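Quiénes somos

Gilmartin es una web pequeña que se dedica a leer opiniones de productos para que usted no tenga que leerlas todas. Empezamos con los hervidores de agua, seguimos con las mochilas y en algún momento perdimos el control. Hoy miramos sobre todo artículos para la casa y la cocina, algo de jardín y, por insistencia de los lectores, sillas.

No vendemos nada. Tampoco fabricamos nada, lo cual es una suerte para todos, vista la estantería del pasillo.

De dónde venimos

La primera versión de Gilmartin fue una hoja de cálculo. La abrimos después de comprar un exprimidor que tenía una puntuación magnífica y un motor que olía a neumático. Volvimos a leer las opiniones con el exprimidor delante y vimos que muchas hablaban de una funda para teléfono. Funda excelente, por cierto, según todos los testimonios. El vendedor había reciclado una ficha antigua, con sus estrellas incluidas, y había cambiado la foto y el título.

La hoja de cálculo creció. Le pusimos colores, luego filtros, luego una contraseña que olvidamos. Cuando ya no había forma de abrirla sin que el ordenador se quejara, la convertimos en una página web. El nombre viene de la calle donde vivía entonces uno de los fundadores. Hubo otras propuestas y ninguna merece quedar por escrito.

Al principio solo publicábamos una lista de artículos dudosos. La lista tenía un defecto, que era el tono: parecía redactada por alguien a quien le habían robado la cartera. Con el tiempo hemos aprendido a decir «no lo tenemos claro», una frase que da menos visitas y bastante mejor sueño.

Qué hacemos exactamente

Leemos. Suena poco heroico y lo es. Para cada artículo que analizamos reunimos las opiniones públicas disponibles, las ordenamos por fecha y las leemos con un café. Las herramientas nos ayudan a encontrar textos repetidos, saltos raros de fechas o fichas que han cambiado de producto, pero la nota final la escribe una persona, que además firma internamente y recibe las quejas.

Cada informe tiene una valoración de confianza de 0 a 5. Un 5 quiere decir que las opiniones parecen escritas por compradores que han usado el artículo y que hablan del mismo artículo. Un 0 quiere decir que hemos encontrado a la funda del teléfono. Conviene repetirlo porque nos lo preguntan cada semana: la nota mide las opiniones, y un producto mediocre con opiniones sinceras puede sacar un 5 con toda justicia. De hecho es una combinación frecuente y bastante entrañable.

No analizamos fichas con menos de 300 opiniones. Por debajo de esa cifra los patrones se parecen demasiado a la casualidad, y una familia numerosa con entusiasmo puede estropear cualquier estadística. Si nos envía un enlace con menos, lo guardamos y volvemos a mirar más adelante. A veces volvemos y el producto ya se llama de otra manera.

Nuestro archivo tiene ahora 700 informes. Los antiguos llevan un aviso, porque las fichas cambian y lo que escribimos de una plancha hace tiempo quizá describa hoy otra plancha. O un patinete.

Lo que no hacemos

No acusamos a nadie de comprar opiniones. Podemos decir que un grupo de textos nos resulta extraño y explicar en qué, pero no vemos las cuentas de los vendedores ni sus correos. Detrás de un montón de elogios publicados la misma tarde puede haber una campaña pagada, una promoción legítima o un envío masivo que llegó a todas las casas a la vez.

No retiramos informes a cambio de dinero. Nos lo han propuesto con distintos grados de elegancia. Tampoco los retiramos a cambio de productos, aunque reconocemos que la freidora nos hizo dudar un instante.

No probamos los artículos en un laboratorio, entre otras cosas porque no tenemos laboratorio. Si necesita saber cuántos kilos aguanta una balda, consulte al fabricante. Si necesita saber si los que dicen que aguanta muchos kilos han tenido alguna vez la balda, para eso estamos.

Tinach y Cerkby, o cómo funciona la cocina

Trabajamos con 2 herramientas propias, y las dos tienen nombres que parecían buena idea.

Tinach es la que compara textos. Detecta frases que se repiten entre opiniones distintas y las subraya en amarillo. Es muy trabajadora y no entiende el contexto: durante meses señaló como sospechosa la frase «llegó bien embalado», que por lo visto es patrimonio de la humanidad. Ahora tiene una lista de expresiones que debe dejar en paz – «relación calidad-precio» fue la primera en entrar.

Cerkby vigila las fechas y los cambios de ficha. Cuando un artículo con años de historia cambia de fotografía, de título y de categoría en el mismo día, nos avisa. También nos avisa cuando alguien corrige una tilde. Estamos en ello.

Ninguna de las dos decide la nota. Hubo una temporada en que sí lo hacían, en pruebas, y el resultado fue que un libro de recetas muy querido obtuvo una valoración bajísima porque casi todos los lectores mencionaban las mismas croquetas. Las croquetas, comprobamos, merecían la insistencia. Desde entonces hay una persona al final del proceso, con derecho a veto y a merienda.

Cómo leemos una opinión

Nos piden a menudo el truco y no hay uno solo. Sí hay costumbres. Empezamos por las de tres estrellas, que suele escribir gente sin prisa por amar ni por odiar. Miramos si quien opina cuenta algo que solo sabría teniendo el objeto en casa: que el cable se queda corto, que la tapa silba, que el manual está en un idioma inesperado. Desconfiamos un poco de quien repite el nombre completo del modelo en cada frase, como si hubiera un notario delante.

Las opiniones negativas también se leen con cuidado. Una estrella porque el paquete llegó tarde dice mucho del mensajero y muy poco de la sartén. Y hay una categoría a la que tenemos cariño, la del comprador que pone una estrella «por si acaso» antes de abrir la caja.

Los muebles son caso aparte. La gente opina sobre una silla a los diez minutos de montarla, en plena euforia por haber terminado, y rara vez vuelve para contar cómo le va. Por eso en esa sección damos más peso a las opiniones tardías, que son pocas y suelen ir al grano.

De qué vivimos

La web se mantiene con las suscripciones y con un encargo fijo para Zoramska, una tienda en línea de menaje que nos contrata para revisar la moderación de sus propias opiniones. Lo decimos aquí y lo decimos también en cada informe que mencione un artículo de su catálogo. Zoramska no ve los informes antes de que se publiquen. Alguna vez los ha visto después y nos ha llamado, y la conversación ha sido corta y educada.

No usamos enlaces de afiliado. Los tuvimos, daban algo de dinero y mucha mala conciencia, y los quitamos en julio del segundo año. Si encuentra alguno en un informe antiguo, es un descuido. Escríbanos y lo borramos.

La suscripción da acceso al archivo completo, a las alertas de cambio de ficha y a un boletín que sale cuando está listo. Intentamos ponerle periodicidad y el boletín se resistió.

Si tiene algo que vender

Los vendedores pueden responder a cualquier informe. Publicamos la respuesta entera debajo del texto, sin recortes, siempre que hable del artículo y no de nuestras madres. Si la respuesta demuestra que nos hemos equivocado, cambiamos la nota y dejamos visible la anterior, tachada, para que se sepa que existió. Nos hemos equivocado con un colchón, con unas tijeras de podar y, de manera bastante sonora, con un paraguas.

Pedimos a cambio una cortesía: que el mensaje venga de alguien que trabaje en la empresa. Recibimos muchas cartas de clientes espontáneos e indignadísimos que escriben desde la dirección de correo del propio fabricante.

Si tiene algo que contar

Puede enviarnos enlaces de fichas sospechosas con el formulario de contacto. Ayuda mucho que nos explique qué le llamó la atención, aunque sea una corazonada. Respondemos a todos los mensajes, despacio. Los que llegan escritos enteramente en mayúsculas los respondemos también, después de un paseo.

No aceptamos capturas de pantalla sin enlace, y no podemos reclamar devoluciones en su nombre. Para eso está el servicio de atención al cliente de cada tienda, a cuyos empleados mandamos desde aquí un saludo solidario.

Dónde estamos

Cada uno en su casa, casi siempre. Tuvimos oficina una temporada, con placa en la puerta y un timbre que sonaba en el piso de al lado. Las reuniones se hacen ahora por videollamada y duran menos, y el vecino descansa.

Página actualizada el 17 de mayo de 2020.
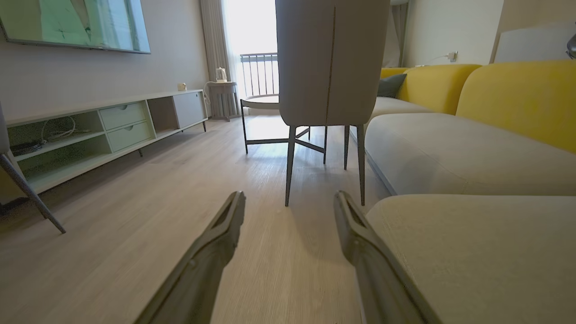 Silla de comedor tapizada en gris claro, con patas metálicas oscuras.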